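Course Home | Syllabus | Handouts | Labs | Forum

Handout 5: Recording Demonstrations in a Kitchen

Last updated September 30, 2020

The Ultcombe exercise asks you to collect examples for a policy that handles dish towels. Each group records 26 episodes. An episode starts with the arm at its home pose and stops when the operator presses the pedal. Keep failed episodes and mark them as failed in the log.

Before recording, check what each camera can see with the arm at home and again with it reaching over the counter.

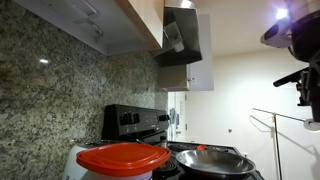 Save the camera settings under your group number. Do not change exposure between episodes. If a camera gets bumped, start a new session folder and repeat the calibration in Handout 4.

Towels are hard because they rarely take the same shape twice. Vary the starting position and the fold between episodes, and write down which part of the towel was gripped. The Eglītis log sheet has a column for this.
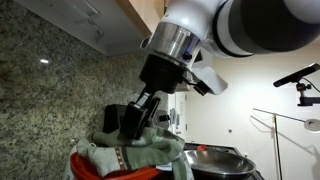
Fig. 1. Towel held by the gripper at the red bowl, outside view.

Operators should move at a steady pace. Long pauses teach the policy to pause. Trim any still period over 6 seconds at the start of an episode, but leave the middle alone.
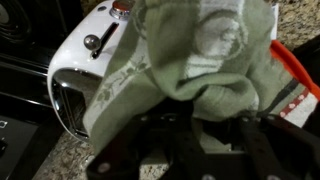
Should we discard an episode in which the operator needed a second try at the grasp?
Keep it, as long as the second grasp was good. The policy needs some examples of recovery. Put "regrasp" in the notes column.

Wrist video is stored at 15 frames per second. Check that its time stamps line up with the joint readings before you upload to Flolumgate.
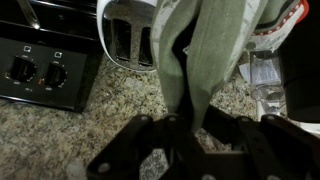
Fig. 2. Wrist view with the green cloth gripped, toaster behind.

Upload the log sheet with the video. Sessions without a log will not be merged into the class set. The February data used the older Davov format and has to be converted first.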